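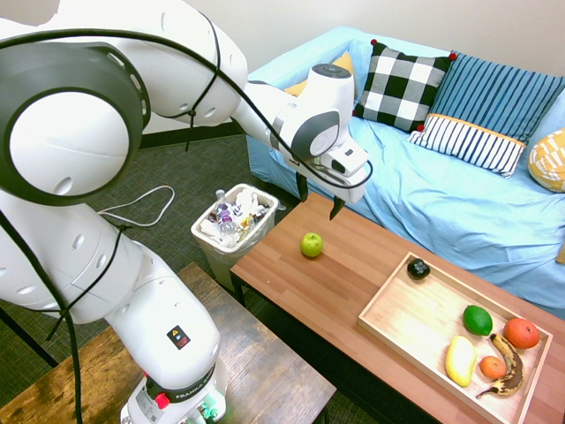 Gun-woo Kong's reply to my first post was that a pick-and-place score means very little until you say how the episodes were split. Fair enough. Details below.

The task is fruit to tray, on the Franka. We trained one policy on 1266 teleop demos. Then we trained the same policy on 41 demos plus the relabeling step from the Ollia code, where each demo is cut at the gripper events and the pieces get recombined. Test layouts were held out by fruit position, not by episode. The small set with relabeling came within 2 points of the big set.

– surkley_bench

--

tmarrow wrote:

Held out by position only? Then both policies have seen every fruit. I'd want at least one fruit left out of training before I believed the 41 number.

--

Gun-woo Kong wrote:

Position split is fine for the claim being made. The claim is that recombining pieces saves demos. It isn't a claim about new objects.

What I don't like is the 2 points. How many rollouts? If it's a small number, you can't tell those two policies apart at all.

--

surkley_bench wrote:

2000 rollouts per policy, but most of that is in sim. The real arm got far fewer and I should have said so in the first post. I'll put the real runs in a separate table.

--

pell_r wrote:

I ran the Ollia relabeling on our drawer task in February and got nothing from it. Slightly worse than plain cloning. My guess is that cutting at gripper events works when the hand opens and closes at clean points. With a drawer the fingers stay shut through most of the motion, so you get one long piece and nothing to recombine.

--

tmarrow wrote:

That's my problem with it too. Fruit on a table is the easy case for this method. Try the Flerkham tasks, they have pushing and wiping.

--

surkley_bench wrote:

I don't agree that it's easy. A banana and a lime need different grasps, and pieces from one don't always fit the other. We throw out a joined path if the wrist angle jumps at the seam – without that filter the small set does much worse.

But yes, pushing would be a better test. I'll look at Flerkham once the real-arm table is done.

--

Gun-woo Kong wrote:

Post the filter threshold when you do. It isn't in the Ollia readme and I suspect that's what pell_r was missing.

--

pell_r wrote:

I had no filter. Will rerun with one if you send the value.

Search this forum
Enter keywords
Go

Related threads
Ollia install fails on the second build step
Sim rollouts vs real rollouts, what do you report?
Flerkham wiping task: reset procedure
Cutting demos by gripper state or by velocity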